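Right, phones and broadband. I promised a page of tips after I finally sorted out our own setup in June, so grab a cuppa — most of this costs nothing and you can do it in your slippers.

## Getting a better signal indoors

Our kitchen is at the back of the house in Wevbridge and for years I took every call standing on the step with the door open. Then I found the Wi-Fi calling switch. It was in the phone settings all along (mine was under "Network", yours might be under "Mobile" or "Calls") and it sends your calls over the broadband when the mobile signal is weak. Turn it on, restart the phone, done. Check with your provider that it's part of your plan before you rely on it.

If texts go through but calls drop, try switching aeroplane mode on for a minute and off again. It makes the phone look for a mast afresh. I do this every time I come back from my sister's in Flandoma, where my phone clings to a mast on the far side of the hill and then sulks all evening.

## Where to put the router

Ours lived behind the telly for ages, next to the fish tank. Terrible spot! Water soaks up Wi-Fi and so does a big metal-backed screen. Now it's on a shelf in the hall, upright, with nothing stacked on it. The speed in the back bedroom went from 5 to 90 and all I'd bought was a longer cable.

Keep it away from the microwave too, and from the base of a cordless phone if you still have one.

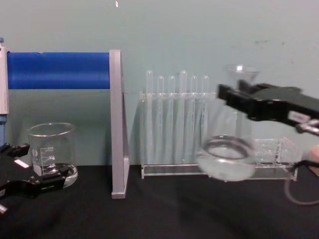

Maureen's rule doesn't apply to me, wrote one reader, I've got thick stone walls and moving the router did nothing at all, but running a cable up the stairs to a second box fixed it in an afternoon. Fair enough. With stone walls I'd go for the cable as well. Tack it along the top of the skirting board and it hardly shows.

## Haggling at the end of a contract

Put the end date on the kitchen calendar, then a second note a month before it. Ring in the morning if you can. I rang Vlachou on a Thursday just after nine and got straight through, when the week before I'd sat listening to pan pipes for most of my lunch.

Have one real price from another company written down in front of you. Ask what they'd charge a new customer. If the answer's no, say you'd like to think about it and ring back another day — a different person often has a different offer. We were paying 663 a year for broadband, landline and two SIMs, and came away 111 better off for one phone call and a bit of stubbornness.

Get the new price in an email before you agree to anything. Ask if it goes up mid-contract, and by how much.
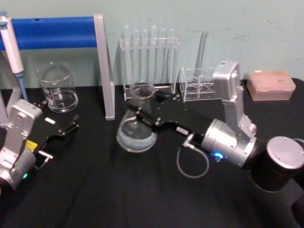

*Beaker with a little clear liquid in the bottom.*

## Old handsets

Don't leave them in a drawer with the battery swelling. Sign out of your accounts first, then take out the SIM, then do the factory reset. I did it in the wrong order with my old Brudusura and had to hunt for a password I'd last used when the children were at school.

A decent old phone makes a good kitchen radio over the Wi-Fi, no SIM needed. Mine sits by the bread bin in a mug, which makes it a bit louder.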